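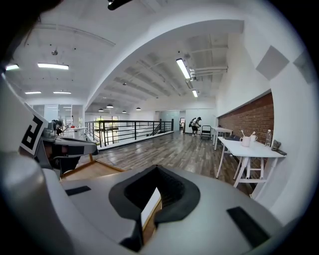

Lakshmi Thevar has rented the upper floor at Bindier, on the north side of Clirnuvbridge, for six years. It measures 1,651 square feet, and most of that is one open room. She lets it out by the day for meetings, classes and small dinners, and uses it herself when it isn't booked. I went up to talk to her about how she runs a big plain space on a small budget, and why she spends so much time on trays.

She had a drawer pull in one hand when I came in and kept hold of it through most of our talk.

"People come up the stairs and look at the ceiling first," she said. "I did the same. It's white, and you've got the beams and the ducts all out in the open. My brother wanted to box it in. I got a price for that and I stopped thinking about it."

She painted instead. The first coat went on in August, with the windows open, and she would not pick that month again. The paint dried on the roller faster than she could use it. She did the arch last, working from a borrowed platform, and there is a spot near the top of it that she says still needs doing.

The lighting is a mix. There are fluorescent tubes overhead and black dome pendants farther back. Thevar bought the pendants secondhand, for $112 with the cords, from a cafe that was closing.

"The tubes are for working and the pendants are for eating," she said. "If someone has a sewing class, they want the tubes. If it's a dinner, I turn the tubes off and it's a different place. I thought I'd replace the tubes in the first year. Then the sewing people told me it was the best light they'd had anywhere."
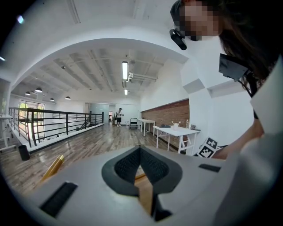

What is the hardest part of the room to look after?

The railing along the open side takes the most work. It is black metal with horizontal bars, and dust settles on every one of them. Thevar goes over it with an old sock on her hand, top bar first, and then sweeps under it.

"I've tried the long dusters," she said. "They push it over the side, and then it's on the stairs and I have to do the stairs."

The windows she leaves to a man with a proper ladder, who comes twice a year. There is a lot of green outside in the warm months, and she has never put up curtains. One dinner group asked for them. She told them the trees did the job well enough, and they booked anyway.

The wood floor gets a dry mop after each booking and a damp one when it needs it. She doesn't use anything with polish in it. A tenant before her did, and she spent her first winter getting it off with a kitchen scrubber - her knees have not forgotten.

We sat down on the floor for the next part of the conversation, with the trays in front of us. There was a chair, but it had a box on it.

Thevar started with the trays in her second year. Bindier has no kitchen upstairs. Food comes up from below, and so do cups, scissors, pins, pens and whatever else a group has asked for. She used to carry it all in cardboard boxes. The bottoms gave out, and the boxes looked bad on a table.

The trays she settled on are shallow, in light brown wood, with thin raised edges and a gold-colored metal rod for a handle. She gets them from Pyo, a small homewares place across the river run by Shirley Morin. They cost her $70 for the first pair.

"I wouldn't have picked gold," Thevar said. "Shirley had them on the counter and I picked one up, and it was the handle that sold me. You can get your whole hand along it. Most trays have a slot you can get three fingers in."

I called Morin later and asked her about them. She said the rods are what people notice and also what they complain about.

"The ends stick out past the corners," Morin said. "If your cupboard is tight, they won't go in flat. I tell everyone to measure with the rods on. Lakshmi didn't measure."

Thevar agreed that she hadn't. Hers stand on edge at the end of a shelf, with a folded towel between them. She wipes the wood with a cloth that has been wrung out hard, dries it straight away and does the metal last with the dry side. She had one tray warp after a night with a wet pitcher on it, and that one now holds paint cans. 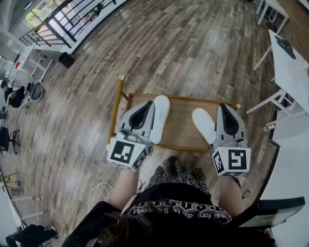 What goes on a tray

I asked her to show me how she sets one up for a class. She put the heavy things in the middle and the light things by the edges, and nothing taller than a mug. Glasses go up the stairs on their own trip.

"You load it for the person who's carrying it," she said. "The table comes later. I've seen people make it look lovely and then they can't lift it."

For dinners she lines the tray with a cotton napkin so the plates don't slide. She tried the rubbery shelf liner from Dititz, but crumbs got into it and it had to be washed by hand. Napkins go in with everything else.

She wants two more trays before spring, in a smaller size, if Morin can get them. After that she would like to deal with the spot on the arch. She pointed it out to me on my way to the stairs, and I couldn't find it.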